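Search the help pages Go

Can a nominee's hearing be watched from home?

Homa Parsa
The Etden council will question its nominee for city judge in June. I work until evening and cannot come. Is there a video, and can I still send a letter?

Guilan Kong
Yes to both. The clerk takes letters until noon on the day before — one page, with your name and street. The video stays up on the council site for 144 days.

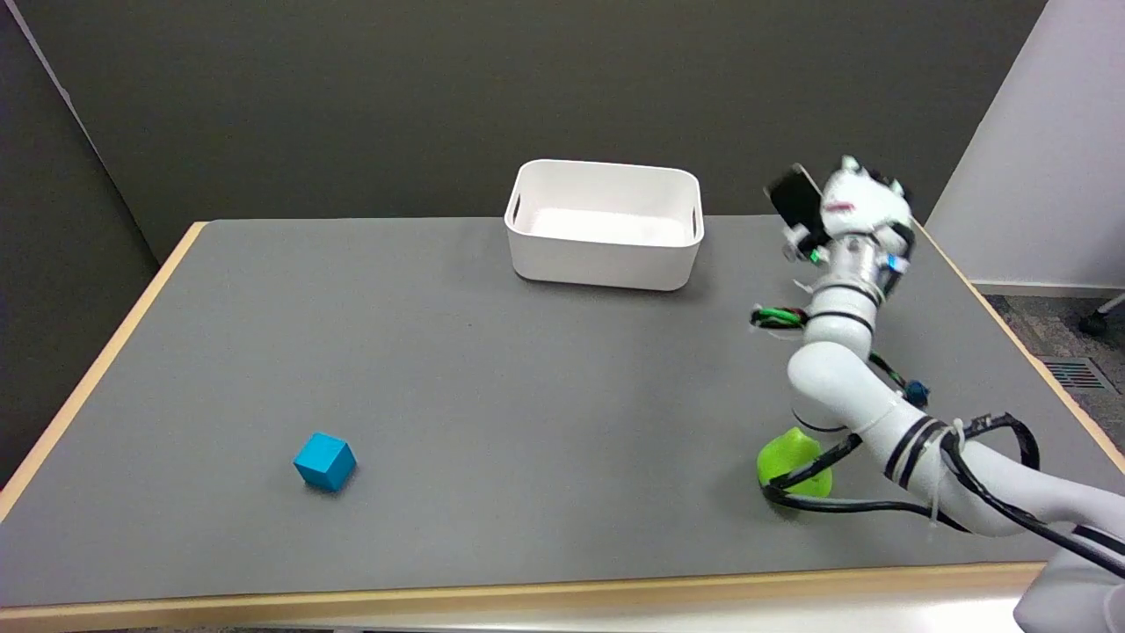 Please write the name of the nominee at the top. Last time 509 letters came, and those without a name were read last.

Abbas Arabzadeh
I think only the vote is on video. Not sure. Call them.

12 comments · 7 shares

Related
Who confirms a city judge in Truvmont?
How to ask for a closed hearing record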